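COMMUNIQUÉ DE PRESSE
Février

Govasum ouvre son deuxième espace de prêt de jouets à Mesik

L'association Govasum ouvrira en février un deuxième espace de prêt de jouets et de mobilier pour enfants, dans les anciens locaux de l'imprimerie Steinarsdóttir, à Mesik. Le lieu s'adresse aux familles, aux assistantes maternelles, aux crèches et aux écoles maternelles de la commune et de ses environs. L'inscription se fait sur place, dès 9 heures.

Le fonds compte 3 000 articles : jeux de société, puzzles, instruments de musique, draisiennes, déguisements, jeux de construction et grands jouets d'imitation. Chaque foyer adhérent peut emprunter jusqu'à trois articles à la fois, pour une période renouvelable une fois si aucun autre adhérent n'a fait de réservation. Les structures d'accueil bénéficient d'une carte collective et d'un créneau réservé le matin.

Le premier espace, ouvert à Wuvden, a inscrit 200 familles au cours de sa première année. Une partie d'entre elles faisait le trajet depuis Mesik. « Les demandes portaient surtout sur les grandes pièces, celles que l'on hésite à acheter parce qu'elles prennent de la place et que l'enfant s'en détourne en grandissant », indique Kolbrún Hedegaard, directrice de Govasum. « Il nous fallait un rez-de-chaussée, une porte large et de quoi se garer devant. L'imprimerie avait tout cela. »

Les grandes pièces – cuisines, établis, étals de marchand, maisons de poupées – font l'objet d'un prêt longue durée. Elles sont remises montées, après vérification de la visserie, des charnières et des petites pièces. Un adulte doit être présent au retrait comme au retour. Govasum ne livre pas à domicile, mais prête des sangles et des couvertures de protection.

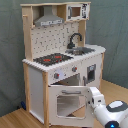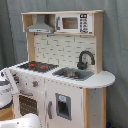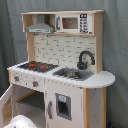

Cuisine pour enfant en bois clair et panneaux blancs, avec hotte grise et micro-ondes blanc.

Le local de Mesik comprend une salle de prêt, un atelier de réparation et un coin de jeu ouvert aux enfants accompagnés. L'ancien quai de chargement a été conservé et sert désormais d'accès aux poussettes. Les travaux ont porté sur l'isolation, l'éclairage et le remplacement des sols. Les rayonnages proviennent de l'imprimerie et ont été repeints.

L'atelier accueillera une fois par mois les adhérents qui souhaitent réparer un jouet leur appartenant. Les outils sont fournis. Les jouets électroniques ne sont pas acceptés dans un premier temps – cette règle sera réexaminée à la rentrée.

Govasum reçoit également les dons. Les articles doivent être complets, propres et porter le marquage CE. Les peluches, les casques et les sièges auto sont refusés. Les personnes qui souhaitent donner un meuble ou un jouet volumineux sont invitées à prendre contact avec l'équipe avant de se déplacer.

L'adhésion est valable un an et donne accès aux deux espaces. Un article emprunté à Wuvden peut être rendu à Mesik, et inversement, à l'exception des grandes pièces, qui retournent à leur lieu de départ. Le catalogue commun sera consultable à l'accueil des deux sites à compter de l'ouverture.

À propos de Govasum
Govasum est une association de prêt de jouets et de matériel de jeu. Elle gère l'espace de Wuvden et intervient dans les écoles maternelles du secteur.

Contact presse : Kolbrún Hedegaard, Govasum, espace de Wuvden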